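The Gray Box

The letter from the storage company came in September, and I left it on the refrigerator for a long time. It said that unit 287 was paid until spring and after that the things would be sold or thrown away. My aunt had rented the unit when she left Brallosska. She never told us what was inside. When she died I got the key, a small key with green paint on it, and I also got the letter.

I went on a Thursday. The bus to Myklebust takes a long time and stops at every farm. A woman beside me was eating boiled eggs from a paper bag, and she offered me one, and I took it. I was thinking that I would find furniture. My aunt loved furniture. In her old apartment you had to walk sideways.

But the unit was almost empty. There was a folded chair, a lamp with no bulb, and a gray box without a lid, with sides that leaned outward. That was everything. On the wall she had taped a paper with her handwriting: "Paid 3/23/23. 1,803 for all. Do not let them raise it." I put this paper in my pocket.

I carried the box home on my knees. It was dirty inside, with long drips and dark smudges, and I did not want to put it on my table, but I had no other place. I moved the sugar and the newspapers and I put it there, on the light wood, under the window.

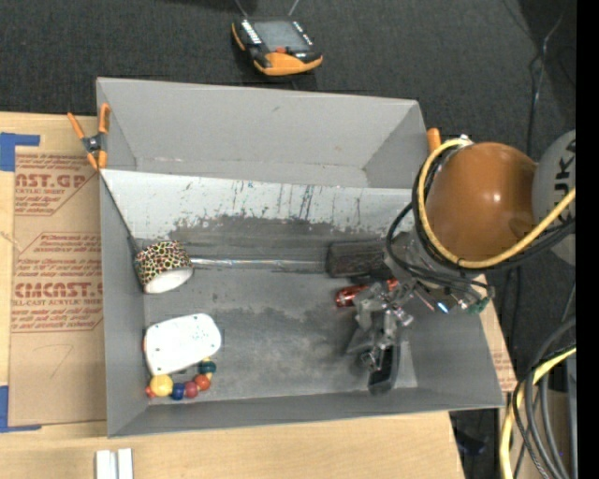 First I made tea. I am a person who makes tea before anything difficult. Then I sat down and looked at my aunt's treasures, and I felt a little angry with her. For this she paid every month? For a roll of tape with leopard spots?

And yet I knew the tape. I had forgotten it completely, and then I knew it. When I was six my aunt worked at the Bumon shop, where they sold ribbons and paper and buttons, and in winter she wrapped packages for the customers. She did not like plain tape. She said that a gift should look dangerous. So all our gifts had leopard spots on the corners, also the gifts for my grandfather, who only received socks.

The beads I knew too, but in a different way, in my fingers. They are big and round, blue and red and yellow, made for a child who puts everything in the mouth. I had them around my neck when we took the boat to Bareck. I was sick on the boat, and my aunt held my hair with one hand and the beads with the other hand, and she sang a song about a goat. My mother always said that the beads were lost on that trip. For years I was blamed for it.

So my aunt had kept them. Maybe she found them later in a coat. Maybe she took them, I thought, and I was surprised how much I liked this idea.

The white thing I could not explain. It had rounded corners and small dots, and I tried to remember a kitchen where it could belong, or a bathroom. I called my mother. I did not say anything about the beads yet. I asked only if my aunt ever had something white and flat, with dots on it.

"She had many things," said my mother. "She had 14 umbrellas. What are you doing there?"

"Drinking tea," I said.

"Throw it all away," said my mother. But then she did not hang up. I heard her moving a chair in her kitchen, and then she asked, in another voice, if there was any tape.

I told her there was.

She was quiet for some time. "With spots?" she said.

"With spots."

"Then don't throw away that one," said my mother. She told me she would come on the weekend — only for the tape, she said, and only if the weather was good. I looked at the beads lying in their half circle under the white thing and I decided that I would leave them exactly in this place, and let her find them by herself.

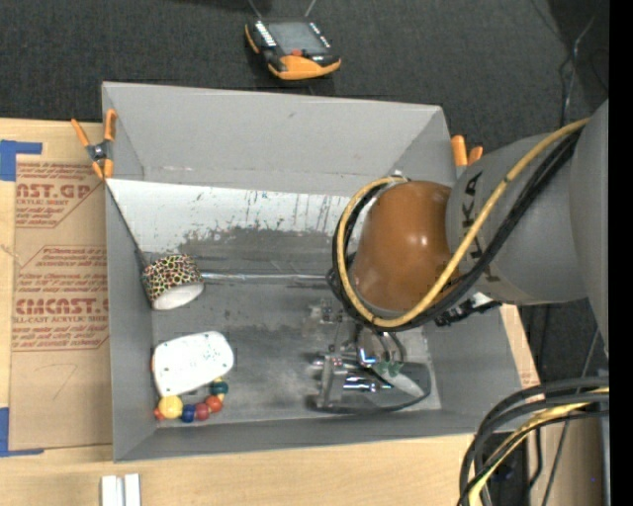 The Weekend

It rained, and she came anyway. She had brought a cake and a cloth for cleaning, and she kept her coat on. She went straight to the table and picked up the tape first. She turned it around and around, looking for the end with her fingernail.

Then she saw the beads.

"You told me you lost these," she said.

"You told me I lost them," I said.

My mother sat down in her wet coat. She put the beads over her hand like a bracelet and started to sing, very low, the song about the goat. She knew more of it than I did. I got up and cut the cake.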